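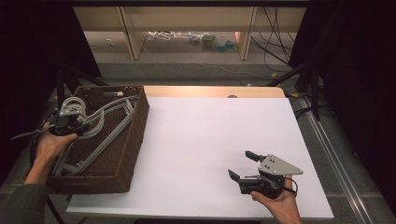
Schiebetor fährt morgens kurz vor dem Schließen wieder auf – woran kann das liegen?

Chiến Doãn

Wir haben an der Hofeinfahrt ein freitragendes Schiebetor von Cliveck mit einem Antrieb von Volleck. Laut Typenschild wiegt der Torflügel 972 kg, der Antrieb ist bis 2000 kg freigegeben. Eingebaut wurde beides von der Firma Ngô, das Tor lief bis zum Winter ohne Probleme.

Seit März passiert morgens Folgendes: Das Tor fährt normal zu, bleibt kurz vor der Einlaufgabel stehen und fährt dann ein Stück zurück. Manchmal fährt es auch wieder ganz auf. Beim zweiten oder dritten Versuch schließt es dann meistens. Nachmittags ist der Fehler noch nie aufgetreten. An der Steuerung blinkt eine Leuchte, in der Anleitung steht dazu nur "Hindernis erkannt". Ein Hindernis ist aber nicht da.

Die Lichtschranke habe ich abgewischt, die Laufschiene ist von außen sauber. Geändert wurde nichts, nur der Funkempfänger (Clusance) ist im Herbst dazugekommen. Kann ich an der Steuerung einfach die Schließkraft höher stellen? Am Antrieb gibt es dafür einen Drehregler.

7 Kommentare
Teilen

torwart_sued

Die Schließkraft würde ich nicht höher stellen, bevor klar ist, warum die Steuerung abschaltet. Der Regler bestimmt, mit welcher Kraft das Tor gegen einen Menschen oder ein Auto drückt, bevor es umkehrt. Bei einem Flügel mit diesem Gewicht ist das keine Kleinigkeit. Nach jeder Änderung an der Kraft muss an der Schließkante nachgemessen werden, und das Messgerät dafür hat man normalerweise nicht zu Hause. Bei einem Gewerbehof gehört das Ergebnis außerdem ins Prüfbuch.

Der Antrieb selbst ist für das Tor groß genug. An der Motorleistung liegt es vermutlich nicht. Wenn der Fehler immer an derselben Stelle kommt, würde ich zuerst die Mechanik prüfen und erst danach die Elektrik.

So würde ich vorgehen:

Tor zufahren lassen, bis es stehen bleibt, und die Stelle am Boden mit Kreide markieren. Das an mehreren Morgen wiederholen. Liegt der Strich immer am gleichen Ort, ist es ziemlich sicher eine mechanische Stelle. Wandert er, sind eher die Lichtschranke, die Sicherheitsleiste oder deren Leitung schuld.

Danach den Antrieb spannungsfrei schalten, mit dem Schlüssel entriegeln und das Tor von Hand schieben. Am besten morgens, wenn der Fehler auftritt, und noch einmal am Nachmittag zum Vergleich. Das Tor muss sich über die ganze Strecke gleichmäßig bewegen lassen. Bitte vorher schauen, ob der mechanische Endanschlag noch fest sitzt. Ein entriegeltes Tor ohne Anschlag kann aus den Rollenböcken laufen und umkippen, und dann hält das keiner mehr auf.

Auf die Einlaufgabel und die Auflaufrolle achten. Bei freitragenden Toren hängt die Spitze im offenen Zustand leicht durch und wird erst beim Zufahren von der Rolle angehoben. Steht der Pfosten mit der Gabel nach dem Frost etwas anders als vorher, läuft die Rolle nicht mehr sauber auf, sondern stößt an. Dann steigt der Motorstrom, und die Steuerung meldet ein Hindernis. Meistens sieht man an der Stelle blanke Spuren im Metall oder abgeplatzte Farbe.

Die Zahnstange prüfen. Zwischen Ritzel und Zahnstange muss überall etwas Luft sein. Wenn sich das Fundament vom Antrieb gehoben hat, drückt das Ritzel von unten gegen die Stange. Man hört das oft als Brummen oder Knacken. Auch die Stöße zwischen den einzelnen Zahnstangenstücken ansehen, dort lösen sich gern Schrauben.

Dann die Rollenböcke. Das Laufprofil ist unten offen, und von außen sieht man nicht, was sich innen angesammelt hat. Altes Fett mit Sand wird in der Kälte zäh und macht das Tor morgens schwer. Das Profil bitte trocken ausputzen und nicht neu einfetten. Fett hat in der Laufschiene nichts verloren, auf der Zahnstange ebenfalls nicht.

Wenn das alles in Ordnung ist, kommt die Elektrik dran. Die Lichtschranke von außen abzuwischen hilft nur gegen Schmutz. Feuchtigkeit sitzt oft innen hinter der Scheibe und verschwindet, sobald die Sonne darauf steht. Das würde zu "nur morgens" gut passen. Gehäuse öffnen (Strom aus!) und nachsehen, ob die Dichtung noch richtig liegt und ob die Kabelverschraubung festgezogen ist. Wenn eine Lichtschranke auslöst, sollte die Steuerung das allerdings anders anzeigen als eine Kraftabschaltung. Dazu müsste man wissen, wie oft die Leuchte blinkt und welche Farbe sie hat. Das steht in der Montageanleitung, nicht in der kurzen Bedienungsanleitung für den Betreiber.

Den Funkempfänger halte ich für unwahrscheinlich. Ein falscher Funkbefehl würde das Tor anhalten oder umkehren lassen, aber keine Hindernismeldung auslösen. Zum Ausschließen kann man ihn einen Morgen lang abklemmen und nur mit dem Taster fahren.

Wie alt ist die Anlage denn, und ist die Sicherheitsleiste mit Kabel oder mit Funk angebunden?

War hilfreich: 25
4 Kommentare

hofeinfahrt

Hatte ich auch mal. Bei mir war es die Batterie in der Funkleiste. Neue rein und gut. Kraft kannst du ruhig eine Stufe hochdrehen, machen im Winter alle so.

War hilfreich: 3
9 Kommentare

metallbau_mitlesend

Bitte die Kraft nicht einfach hochdrehen. Wenn danach jemand eingeklemmt wird, haftet der Betreiber, und der Nachweis aus der Abnahme gilt mit der neuen Einstellung auch nicht mehr. Mit der Batterie kann der Vorredner aber recht haben. Funkleisten haben auf der Torseite einen Sender mit Batterie, und bei Kälte sinkt deren Spannung. Eine schwache Batterie meldet sich bei manchen Steuerungen zuerst nur bei niedrigen Temperaturen und wird dann als ausgelöste Leiste gewertet. Ein Batteriewechsel kostet wenig und ist schnell gemacht, deshalb würde ich damit anfangen.

Bei einer Leiste mit Kabel sitzt am Ende ein Widerstand, über den die Steuerung prüft, ob die Leitung in Ordnung ist. Wird die Endkappe undicht, läuft Wasser hinein und der Wert ändert sich. Tagsüber trocknet es ab, nachts kommt Tau dazu. Messen kann man das mit einem einfachen Multimeter: Leitung an der Steuerung abklemmen und den Wert mit dem Sollwert aus der Montageanleitung vergleichen, morgens und nachmittags. Weicht er nur morgens ab, ist die Leiste hin oder wenigstens die Kappe. Die Leiste nicht mit Silikon flicken, das hält an der Gummimischung nicht lange.

Zur Mechanik hat torwart_sued schon fast alles geschrieben. Ich ergänze noch die Einstellung der Endlage. Viele Steuerungen lernen bei der Inbetriebnahme den Weg ein und bremsen vor dem Ende ab. In diesem langsamen Bereich ist die Kraftgrenze oft niedriger als auf der restlichen Strecke. Stahl zieht sich in der Kälte zusammen, bei langen Torflügeln merkt man das durchaus. Zusammen mit einem leicht verschobenen Pfosten kann es reichen, dass der Flügel die Gabel an einer anderen Stelle trifft als beim Einlernen. Eine neue Lernfahrt kann dann helfen, aber erst, wenn die Rolle wieder sauber aufläuft. Sonst lernt die Steuerung den Fehler mit ein. Auch nach einer neuen Lernfahrt muss die Kraft gemessen werden.

Noch etwas zur Zuleitung. Bei einem Kunden von mir lag ein Kabel von über 25 m mit zu kleinem Querschnitt zum Antrieb, und am selben Strang hing die Heizung vom Pförtnerhaus. Morgens lief die Heizung, die Spannung ging in die Knie und der Motor hatte beim Abbremsen nicht genug Reserve. Gefunden haben wir das erst, als wir während der Torfahrt an der Klemme gemessen haben. So etwas ist selten. Wenn ihr aber morgens größere Verbraucher einschaltet, würde ich einen Elektriker darauf schauen lassen.

Und bei der Firma anrufen, die das eingebaut hat. Die haben das Protokoll von der Kraftmessung und können sagen, auf welchem Wert der Regler stehen soll. Falls noch Gewährleistung besteht, vorher nichts verstellen und den Zustand vom Regler fotografieren.

War hilfreich: 18
2 Kommentare

Chiến Doãn

Danke für die Antworten. Die Leiste ist mit Kabel angeschlossen, die Batterie scheidet also aus. Ich habe den Kreidestrich gemacht, er liegt jeden Morgen an derselben Stelle, ungefähr da, wo die Auflaufrolle auf die Gabel trifft. Unten an der Gabel ist die Verzinkung auf der einen Seite blank gerieben. Von Hand geht das Tor bis dahin leicht, dann muss man deutlich drücken.

Den Regler habe ich nicht angefasst. Die Firma Ngô kommt vorbei, richtet die Gabel neu aus und misst danach die Kraft. Das Laufprofil putze ich bis dahin schon mal aus. Ob die Spannung morgens einbricht, lasse ich bei der Gelegenheit gleich mitmessen – am selben Strang hängt bei uns der Kompressor.

1 Kommentar
Teilen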